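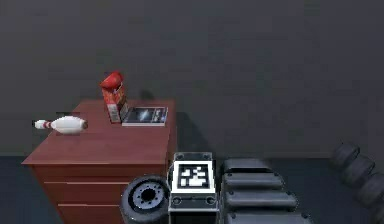
Home Posts Letters Ink Log About

May, by the Porkstead Scribbler

Forty letters in and my handwriting is still dreadful

I posted my fortieth letter of the year this morning! When I started in January I thought I'd manage a handful before the whole thing fizzled out, like the ukulele and the bread. Instead I've got a drawerful of envelopes, a blue thumb that no soap will shift, and a postbox I've grown oddly fond of (the one outside the chemist in Porkstead, with the later collection).

It began with a pen. My aunt gave me her old Hájek, a stubby green thing with a dent in the cap, and it had been sitting in a mug for years with dried ink in it. I soaked the nib in cool water overnight, changed the water in the morning, soaked it again, and by teatime it was writing. A bit scratchy on the upstroke, but so much nicer than a biro! I wrote a shopping list with it, then a longer shopping list, and then I ran out of things to buy and wrote to my aunt.

She wrote back within the week, four sides, mostly about her hip and a row over a hedge. I've read it three times. I can't think of a text message I've read three times.

The ink

I've tried more bottles than I should have, and the one I keep going back to is Rakine blue-black. It goes on quite bright and then calms down as it dries, and it doesn't creep through the back of the page. Their brown is lovely too, a proper strong-tea colour, but it takes an age to dry and I lean on things. If you're left-handed I'd stay away from it.

One bottle lasts ages, by the way. I've done all 40 letters and most of my diary and I'm not yet at the bottom of the first.

The paper

Nilmont cream pads, the small size. I did buy a fancy box of thick sheets with rough edges, and the Hájek hated every one of them. The nib kept picking up little hairs and dragging them through the words. The Nilmont is smooth and thin enough that a ruled sheet shows through from underneath, so my lines only slope a little. It's also a size that you can fill! A big blank page scares me into saying nothing but "how are you" and the weather. With the small one I'm on to side two before I've finished telling you about the bus.

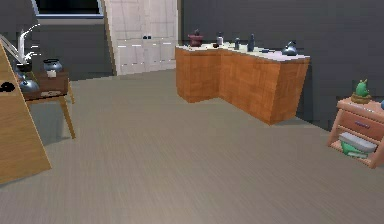
What on earth do you write about?

This is what people ask me most, and the answer is anything at all. The dull bits are the best bits. Last month I spent a whole side on a marrow I'd seen in a front garden, and my friend in Wales wrote back with a page on her neighbour's rhubarb. I keep a scrap of card in my coat and jot things down as they happen: "man with two hats", "soup disaster", "asked for 9 stamps, got 6". Then when I sit down I've already got my first few lines.

I don't do drafts. I cross out and carry on.

I also try to answer whatever they asked me in their last letter, so I keep it next to me while I write. I forgot to do that with my aunt and she's still waiting to hear about the boiler. Letter 41, then, as soon as I've bought more stamps.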